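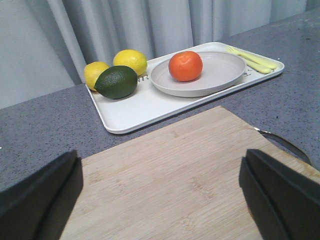 Bamboo cutting board with the gripper fingers open.

Kutari–Skorkach transit protocol: text agreed, annexes outstanding

Updated 2/25/23

Delegations from Kutari and Skorkach have closed the main text of the revised transit protocol after five rounds. The protocol replaces the exchange of letters under which sealed road and rail freight has crossed the common border since the old customs convention lapsed. Signature is planned for May, subject to legal review in both capitals. Annexes B and D remain open.

Members with consignments moving through the Tomside crossing should note that nothing changes until the protocol enters into force. The exchange of letters continues to apply, including the existing seal specifications and the requirement for a paper manifest in duplicate.

Scope

The agreed text covers goods in transit under customs seal. It does not cover goods released for home use in either territory, goods moving under diplomatic cover, or military stores. Military stores were in the first draft at Skorkach's request and were moved to a separate defence channel in the third round. Dual-use items stay within the protocol but require a prior notification from the exporting authority, lodged before the vehicle reaches the border zone. The notification period has not been fixed and is one of the points left to Annex B.

Article 4 sets out mutual recognition of seals. A seal applied by an authorised office of one party is to be accepted by the other without re-sealing, unless there is visible damage or the seal number does not match the manifest. Under the current practice Skorkach officers re-seal at Tomside as a matter of course, and carriers pay for it. That charge will be abolished on entry into force. Carriers who have prepaid should keep their receipts, as the refund procedure has been assigned to a technical working group with no published timetable.

Article 7 deals with disputes. Both sides had earlier favoured arbitration, though with different seats. The compromise is a joint commission of officials, with referral to a neutral arbitrator if the commission has not reported within the period set by its own rules of procedure. Those rules have yet to be written. Several members have observed that this leaves the article without a working deadline, and we have raised the point in our written submission.

Tariff lines

The schedule attached to the protocol lists 1325 tariff lines eligible for simplified transit. The draft circulated to industry before the fourth round listed 1255. The additional lines are mainly processed timber, ceramic tableware and household plastics. Fuel, live animals and tobacco remain excluded in full. A further 293 lines are marked for review after the first year of operation, and carriers should treat these as eligible in the meantime unless a notice is issued to the contrary. 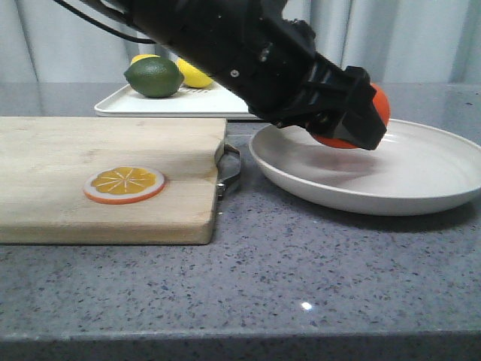 Orange ball held just above a white plate.

The harmonised codes in the schedule follow the edition in use in Kutari. Skorkach is still working from the previous edition, and a concordance table will be needed. Until it is released, brokers are advised to enter both codes on the manifest, with the Kutari code first. Tomside has confirmed that it will accept manifests in this form.

Annexes B and D

Annex B covers notification, escorts and the treatment of delayed vehicles. The parties differ on who bears the cost of an escort where the delay is caused by closure of the road. Kutari's position is that the closing party pays. Skorkach would leave the cost with the carrier, recoverable through the joint commission.

Annex D covers electronic data exchange. Kutari operates the Fajardo customs platform and has offered read access to Skorkach officers at the crossing. Skorkach prefers a message-based link between separate systems, citing its data residency law. A pilot of the message link was authorised in the last round and is to be limited to rail freight. Road carriers do not need to enrol.

Action for members

Check product codes against the schedule, including the lines under review. Confirm that guarantee documents name both customs authorities, as Article 9 no longer accepts a guarantee naming only the authority of departure. Comments on Annex B should reach the secretariat before the text goes to legal review. Comments on Annex D are being collected separately through the rail working group.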